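Introduction to Typography, Week 5
Reading Comfort: Line Length, Leading and the Color of a Page
Instructor: Athina Nikolaidis

Welcome back, everyone, and thank you for the thoughtful sketches you turned in last week. I've written comments on all of them, and if you can't read my handwriting (you wouldn't be the first) please come and ask me.

Today we're moving from single letters to whole paragraphs. When you read a novel you hardly notice the type, and a good deal of patient work went into letting you forget it. Three settings do most of that work: the length of the line, the space between lines, which we call leading, and the space between words.

Start with line length. Our reader for this unit, Sutrisno Nasution's essay "The Quiet Column," suggests 45 to 75 characters for a printed book, counting spaces. Much longer than that and the eye has trouble finding its way back to the left side. Much shorter and you get hyphens everywhere, or those wide gaps that run down a column like little rivers.

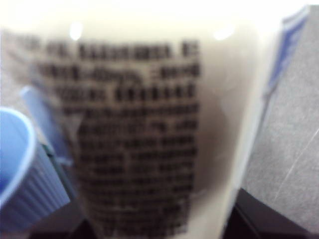

Leading is harder to teach with numbers, so I'd like you to train your eye first. Printers talk about the "color" of a text block, meaning how dark or light the whole gray patch looks when you stop reading it. The old trick is to squint until the words go away. With a block blurred as much as the one on the white surface here, you can't make out a single word, yet you can still see how tightly the lines are stacked and how dark the whole thing is. Try the same with a page of your own – take your glasses off if you wear them – and look for dark clumps and pale holes.

Now, tight leading isn't always a mistake. A bold, condensed face set close can be just right when there's a lot to say and very little room. For a 200-page memoir it would wear your reader out by chapter two. Keep asking who is reading, and for how long!

For next week, please set the Asatholm passage (all 838 words of it) twice, once with 11 point type on 12 point leading and once with 11 on 15. Keep the typeface and the line length the same in both. Print them, pin them up, stand across the room and squint. Then write me a page on what you noticed.

Michalis Moschos will be in the print room on Thursday afternoon if the printer gives you trouble. Bring both versions to class, along with your notes, and leave the margins wide enough for my pencil.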